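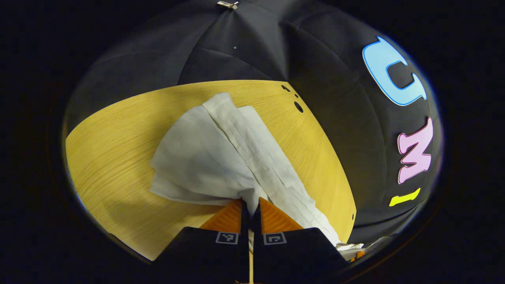
3.2 Collection of Demonstrations

All demonstrations were recorded with a hand-held gripper whose two fingers match those mounted on the Sotach arm used in the evaluation (Section 4). The operator holds the tool directly and carries out the task at normal working speed. Finger motion is recovered from the square markers on the finger bodies, and the path of the tool is estimated from the wide-angle video together with the inertial record. No robot is needed during collection, and the same equipment was used at the Kistham and Huerta sites without change.

The task set covers soft household items, among them paper towels, napkins and cotton cloths. Such items were chosen for their lack of a fixed shape. A paper towel that has been gripped once seldom returns to its earlier outline, and a policy trained on flat sheets alone performed poorly in our pilot work. Operators were therefore asked to begin from a crumpled state in half of all episodes.

Figure 3. View from the hand-held gripper during a paper towel episode. The gathered end of the towel is held between the ridged orange fingertip pads; the remaining folds lie across the wooden tabletop. Black fabric surrounds the work surface.

Each operator completed a practice period of 30 minutes before any data were kept. Instructions were limited to three points: approach the item from the near side of the table, close the fingers fully before lifting, and keep the free hand out of view. Operators were not told where to grasp. Grasp points consequently varied between individuals, and this variation was retained in the training set.

In total, 400 episodes were recorded for the paper towel task. Two reviewers, A. Moynihan and E. Ó Flaithearta, examined every episode independently and removed those in which tracking was lost or the item left the table. Of the recorded episodes, 29 were removed under these rules. Disagreements were settled by joint review of the video.

A smaller set of 65 episodes was collected by remote control of the arm, using the Vernano hand controller, on the same task and with the same starting states. These episodes serve as the comparison condition in Section 4.3. Operators in this condition received the same practice period and the same written instructions, apart from the point concerning the free hand.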